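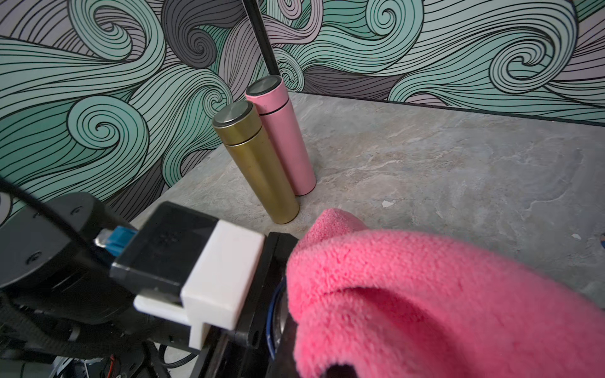
Pevimwood Ladies had won one away game all season when they set off for Branosus in April, and the minibus was quiet most of the way. Deividas Butkienė, in his second year as coach, gave his team talk in the clubhouse kitchen, where the wall is papered in curling waves of mint, teal and grey. He kept it short. Press their guards early, he told them, and stop fouling.

It worked for a half. Pevimwood led by nine at the break, lost most of that in the third quarter and were level with two minutes left. Petitska, the league's bottom club, had beaten Branosus there a month before, so the home side were nervous too. Pevimwood scored the last 8 points.

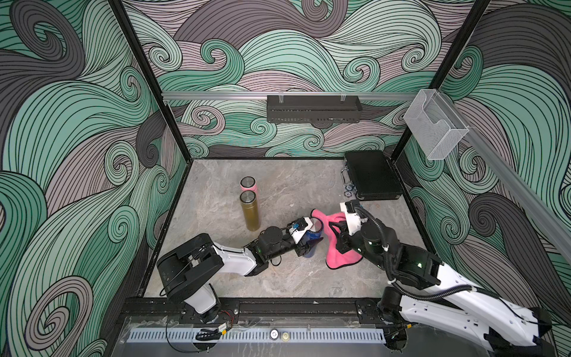
Grey and green curls run across the back and side walls.

The club moved up a division two years ago and has found it expensive. Hall hire now costs £3,000 a season, and a sponsorship deal with Alemayehu, a local tyre firm, brings in £2,000 of it.

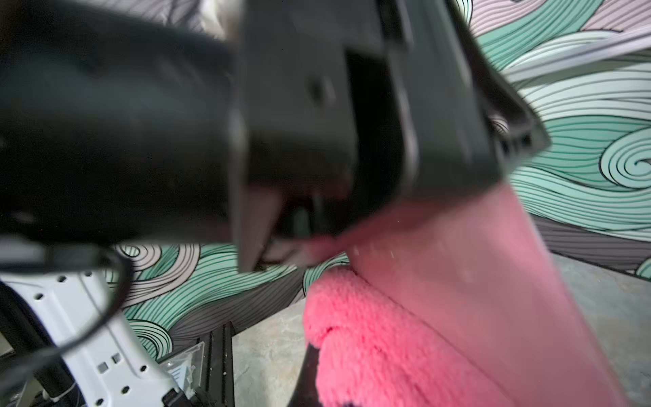 The rest comes from subs and a raffle. Butkienė is unpaid and drives the minibus himself. He has agreed to stay for another year, and training starts again in August.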